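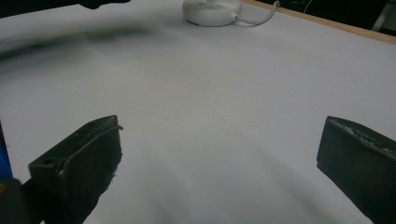 Chiamaka Akinola had the grippers first that night, and she loved them the way some people love a new pair of skates. She kept opening and closing them while Florin Barbu talked.

"Slow hands," Florin said. "The model learns whatever you do. If you hesitate, it'll hesitate. If you slam the lamp down, guess what."

"It slams the lamp down."

"Every time! Isn't that wonderful?"

It was wonderful, and that was the trouble with the Mottram robotics club. You came in October meaning to stay for an hour and you were still there at closing, arguing about how a thumb works. The Koltberg Cup wanted a two-armed robot to lift a desk lamp, turn it to face the other way and set it down without dragging the cord. The rules capped the training set at 800 demonstrations. Tritville High had hit the cap weeks ago and had mentioned it to everybody. Mottram had 314.

Chiamaka brought the fingers in low, one from each side, and breathed out. Lift, turn, lower. The base touched down so softly that she only knew it from her wrists.

"Oh, that's a keeper," said Jamie Ellwood from behind the laptop. "Do that forever."

She did it until her shoulders ached. Then she did it worse, and Jamie stopped saying keeper, and Florin handed her a granola bar and told her to sit down.

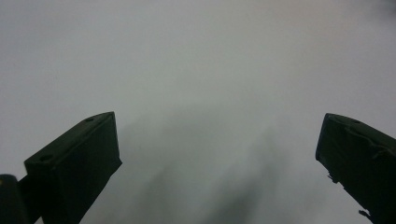

*The Dinico Reader, No. 5*

Chelsea Sugden took over at 7:20. She was left-handed and new, and she held the grippers as if they might go off.

Her first try tipped the lamp. Her second was fine until the cord snagged on her right finger – the gripper's, though she yelped as if it were her own – and the whole thing swung around and ended up facing Jamie. She put it back and started over. The third time she did something none of them had ever done. Before lifting, she nudged the cord out of the way with the side of her left gripper, just a little sweep, like brushing crumbs off a table. Then she lifted.

The lamp went around as sweetly as you please.

"Sorry," she said. "I know that's not how you do it."

Florin had come around to her side of the table. "Do it again."

"The wrong way?"

"Please do it the wrong way again!"

Chiamaka was already laughing, because she could see it too. All those careful lifts of hers, and every one had started with the cord lying somewhere convenient. She had been tidying it between takes with her own fingers, off the recording. The robot had never once been shown what to do about a messy cord. At the Cup, somebody else would set out the lamp.

"I taught it to be lucky," she said.

"So un-teach it," said Jamie. "Mess up the cord. Chelsea, show her the sweep." 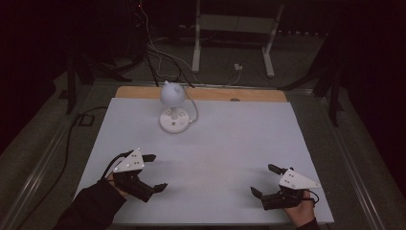
Yvonne Clegg wanted to know, when she heard about it the next morning, whether that meant throwing out the old recordings, and if so, whether they had lost their minds with the Cup so close. She said Tritville would have 800 and Mottram would have a handful and a nice story.

Chiamaka said they were keeping the old ones. They were only adding bad cords: cords in loops, cords across the base, one that Florin had arranged himself and was unbearably proud of.

"And it works?" said Yvonne.

"We train tonight."

Yvonne thought about that. Then she asked what time, and whether there was a spare seat near the laptop, and Chiamaka went off down the hall to find Chelsea and tell her to bring snacks.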